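Workshop Notes: Fitting Lights, Chargers and Cables into Cabinets

February 2020

Small furniture with built-in lighting or charging is now common in bedrooms and living rooms, and a good number of readers want to add the same features to pieces they already own. The woodworking is simple. Most of the trouble comes from heat, cable routing and parts that cannot be reached once the back panel goes on. The notes below assume a low-voltage system fed by a plug-in power supply. Anything wired directly to house current should be left to an electrician.

Choosing the power supply

Add up the wattage of every device on the circuit and pick a supply rated at least 20 percent above the total. A supply that runs at its limit gets hot and fails early. Check the output voltage against the label on the light strip or charger before connecting anything. A 24-volt supply will destroy a 12-volt strip in a few seconds.

Mount the supply where air can move around it. The usual mistake is to tuck it into a closed drawer cavity. If there is no other place, cut one vent low and one vent high in the back panel. Two vents at the same height do very little.

Use a supply with a testing lab mark on the case. Prundetti and Wasum both sell slim models that fit behind a standard drawer box, and the Wasum case has mounting ears at both ends. The Prundetti has ears at one end only and needs a strap.

Drilling cable holes

Drill from the finished side toward the hidden side, with a scrap board clamped tightly behind the exit point. On veneered panels, score the outline with a knife first. A Forstner bit leaves a cleaner edge than a spade bit. Run it slowly and clear the chips often.

Size the hole for the plug, which is wider than the cable. Then close the gap with a grommet. A bare edge will cut into cable insulation over time, particularly in a cabinet that is moved for cleaning. If the plug is too large for any reasonable hole, use a cable with a detachable end.

Sand the inside of the hole and seal it with a thin coat of finish. Raw particleboard swells when a drink is spilled on top — and on a bedside cabinet, a drink will be spilled. 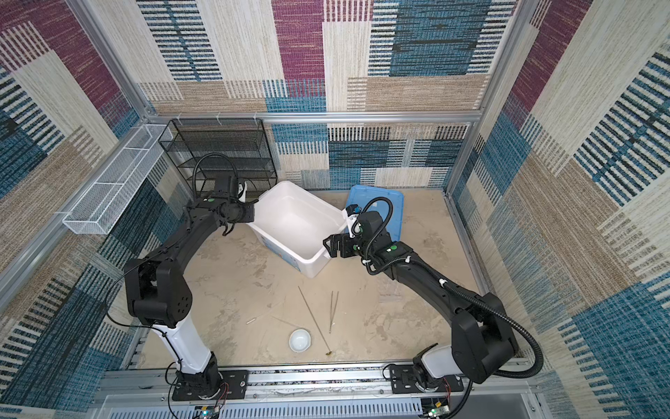
No. 178

Routing and securing the cable

Leave slack at every drawer. The cable should reach with the drawer fully open and should not touch the slide when the drawer is closed. Fix it at two points, one on the drawer back and one on the cabinet wall, and let the loop hang between them. Open and close the drawer 20 times before fitting the back panel. If the cable snags, move the wall clip up.

Adhesive clips hold well on painted or lacquered surfaces that have been wiped with rubbing alcohol. They do not hold on raw wood or on oiled finishes. Use screw-on clips there, with screws shorter than the panel thickness.

Do not staple low-voltage cable. The staple crushes the insulation, and the fault may not show up for months.

Wireless charging pads under a top

A charging pad works through a limited thickness of material, and the figure on the package is usually given for ideal conditions. Measure the top first. If it is too thick, rout a pocket from below to bring the pad closer to the surface. Stop well short of the face, and leave more material under stone-look laminate than under solid wood.

Find the center of the pad before fixing it. Hold it in place with tape, set a phone on top and move the phone until it begins to charge. Mark the spot, repeat with a second phone, and set the pad at the point that serves both. Fakudance pads have a raised ring on the underside that helps with alignment. The Trình pad is flat and easier to glue, but the center has to be found by trial.

Never run metal hardware across the pad area. That includes corner brackets, threaded inserts and foil tape.

Placing the light strip

Set the strip toward the front edge of a shelf, behind a small lip, and aim it at the back. A strip at the rear lights the wall and leaves the contents dark. Use an aluminum channel for any strip that will stay on for more than an hour at a time. The channel carries heat away and keeps the strip straight.

Cut only at the printed marks. Test the full length on the bench before peeling the backing.

Reader's note

Zdzisław Kaczorowski writes that he labels both ends of every cable with a paper tag covered in clear tape, and keeps a sketch of the wiring in an envelope fixed inside the cabinet back. He started in June, after taking apart a TV stand he had wired himself and failing to identify one of the leads. We tried the tags on a media cabinet with three supplies and have kept using them. Write on the tag in pencil, as some inks fade near a warm supply.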